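Wedding Lending Store, Plidden
Progress report to the Gimen Fund
Saturday, December 2, 2000

Purpose of this report

The Fund asked us to report at the end of the first wedding season on how the grant is used, what is working, and what we wish to change before next May. I have tried to write also about the parts which went badly. Our plan was made before we had lent even one tablecloth, and in several places it was wrong.

For the readers at the Fund who did not see the first application, I repeat the main idea. The store lends decorations, table linen, glasses and candle holders to couples who marry in Plidden or in the villages near to it. The couple pays a small fee for cleaning and leaves a deposit, which they get back when the things return. We do not plan the wedding, we do not cook, and we do not supply flowers. The store is in the side rooms of Gurard Hall, and the hall gives us the rooms for the price of the heating.

Weddings served

We lent to 20 weddings in the season. The application said that we expected fewer, so I am glad to report this, but it also caused us difficulty in the late summer, when two couples wanted the ivory linen for the same day. One of them agreed to take white. We did not have a rule for such a case, and the decision was made by telephone in a hurry. Now there is a rule: the date is held for the couple who has paid the deposit first, and a promise by telephone does not hold it.

Most of the receptions were in Gurard Hall itself. The others were in gardens, in a school dining room, and one in a barn with a very good floor and no running water. For outdoor receptions our candle holders were too light. We bought heavier glass ones from the money for replacements, and the light ones are now lent for indoor use only.

We had expected that couples would ask mainly for decorations. In fact the tablecloths and the chair sashes were asked for by nearly everybody, while the table mirrors, which we had bought with some enthusiasm, stayed in their boxes after June. I propose to sell the mirrors.

Money

The Fund's grant for the season was paid in full in spring. At the date of this report 2,551 dollars of it are not yet spent. The largest expense was linen, as planned. The second was cleaning, and this one was not planned so well. In the application I calculated the cleaning by the tablecloth, but the Ivanov laundry charges by weight, and a tablecloth which returns from a garden in the rain is a heavy tablecloth. The fee from the couples covered only a part of the bill.

I have now made an agreement with Ivanov for a fixed price per wedding, valid for the coming season. They asked in return that we shake out the linen and remove all pins before collection. This seems fair to me. A pin damaged a roller in July and they did not send us a bill for it, although they could have.

All deposits were returned except in three cases. In two of these we kept a part for broken glasses. In the third we kept the full amount for a cloth with burns from sparklers. The couple was polite about it and later sent us a photograph of the burning moment, very beautiful. 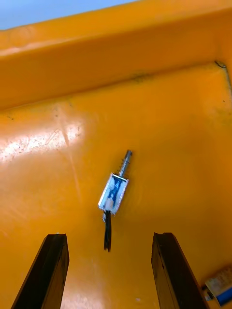
Storage was the weakest part of the first half of the season. Ribbons, place card holders, cake knives and table numbers came back mixed in shopping bags, and it took one full evening after each wedding to put them in order. In July we changed to one container per kind, and to one per table for the small things. A shallow plastic bin like the orange one shown is good for this work. One sees at once what lies in it, and the raised wall stops the table numbers from sliding out when it is carried up the steps. The light scratches and the bit of grey dirt do no harm for metal holders. For ribbon and anything white we line the bin with clean paper first. I recommend strong colors also for a practical reason: in the half-dark of a hall after midnight, a tired family finds an orange bin faster than a gray one.

The linen stays on shelves, folded in thirds and then rolled, with the size written on a cotton tape. We tried hangers, but they left a line across the cloth which had to be ironed again.

Lending and return

The return of the things on Monday morning did not work. Families who had guests from far away were at the train station on Monday, or asleep. From August we accept returns until Tuesday evening, and late returns have almost stopped.

Each couple receives a printed list with the loan. In the beginning it was a list of two pages, and I must admit that it was signed by everybody and read by very few. The new list has one page. It says, in this order:

What you have borrowed.
What to do if it rains.
Please keep the wax off the cloths, and if there is wax, please leave it alone and tell us.
When and where to bring everything back.

The third line was added after a well-meaning uncle used a hot iron directly on the wax.

Some of the couples speak little English. The list now exists in two more languages, and a third translation is promised for the spring. I can check only one of these translations myself, so I would be thankful if the Fund knows a person who can read the others.

Response of the couples

We asked every couple to fill in a card. More than half did it, which is better than I feared. The remarks are mostly kind. The complaints are about three subjects: the sashes are difficult to tie so that they look the same on all chairs, the fee for cleaning was explained too late, and the store is hard to find from the parking place. For the sashes we held an evening lesson in September, and it will be repeated. The fee is now written on the first page of the booking form. For the parking place the hall has allowed us to put up a sign, and I hope it will be painted before the first bookings.

One bride wrote that she had been ready to marry with no reception at all, because of the cost, and that in the end her grandmother danced. I include this because the Fund asked for the effect on the families, and I do not know how to put it in a table.

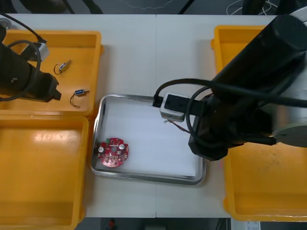

Plans for the next season

Bookings open in January. We wish to stay at the same number of weddings and do them more carefully, until we know how the fixed price with Ivanov works for us. From the unspent money I ask permission to use 500 dollars for a second set of ivory linen, so that the difficulty of the double date does not come again. The remaining amount would be kept for cleaning and for replacement of glasses.

We would also like to lend a simple arch for outdoor ceremonies. Many couples asked for it. A local joiner has offered to build one which comes apart and fits in a family car, and we wait for his price. If it is too high, we will leave the arch for a later year.

Points on which we ask for a decision

Permission to move the amount named before from the general part of the grant to linen.

Permission to sell the table mirrors and to keep what they bring for the store.

Whether the Fund wishes to have its name on the printed list. At present it stands only on the booking form, and several couples asked us who they should thank. If yes, please send us the correct form of the name before the new lists are printed.

The receipts are in the attached folder, ordered by month. The receipt for the heavy candle holders is a copy, as the shop kept the original by mistake, and I have asked for it two times.

Respectfully submitted,
The coordinator, Wedding Lending Store
Gurard Hall, Plidden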